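Housekeeping Practice, Unit 2: Clearing and Resetting a Work Surface
Handout for the evening group
By Iveta Danko
June 26, 2012

Welcome back, everyone, and thank you for being so patient last week while we shuffled the benches. Tonight we stay with surfaces, and I promise we will get to folding linens when we meet again in September.

A table is the place where everything in a room ends up. Keys, receipts, half a pencil, the lid of something. Before you wipe, before you even reach for a cloth, stand still for a moment and look at what is there. I ask every group to do this and every group laughs at me a little, but it does save you from pushing crumbs into the mail.

Sort as you lift. Things that belong on the table go to one side, things that live in another room go into a carrying tray, and scraps wait until the end. Please don't throw out a scrap before you have turned it over. At the Gastgate guesthouse, where I worked for 17 seasons, I once binned a folded note that had a guest's train times on it, and I spent a very long afternoon with the trash bags.

Then the wiping. Fold your cloth in half and in half again, so you have clean sides to turn to. Start at the far edge and come toward yourself in long, overlapping strokes – no circles, please, they only move the dust around. For the practice tables we mix 270 ml of warm water with 2 drops of dish soap, and a second cloth with plain water follows after. Dry with a third if you have one.

A word on trays. Keep yours near the edge of the table where you can reach it without leaning across what you have just cleaned. A raised rim is worth having, as small things roll. Some of you like the deeper boxes from the Moltora shop, and those are fine too, though I find people stop emptying them.

Color matters more than you would think. On a dull gray top a pale item shows up at once, while dark ones hide, so bend down and look along the surface from the side before you say you are finished.
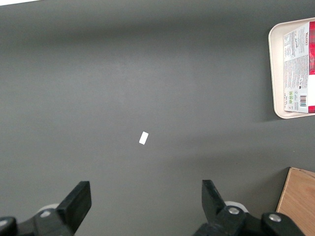
Small white item on a matte gray tabletop, with a cream-colored tray at the right.

For practice at home, choose one table and clear it the same way on two evenings. Write down what you found there the second time and bring the list along – I love reading these! If a piece has no home, give it one, even if it is only a saucer on the shelf.

Reading: Hrubý, the chapter on daily rooms. The Rurnura leaflet on cloths is on the side shelf by the door, please take one each.

Last updated: Tuesday evening, after class

Related handouts
Unit 1: Cloths, Brushes and Buckets
Unit 3: Folding and Storing Linens
Drawers and Small Things
Setting a Breakfast Table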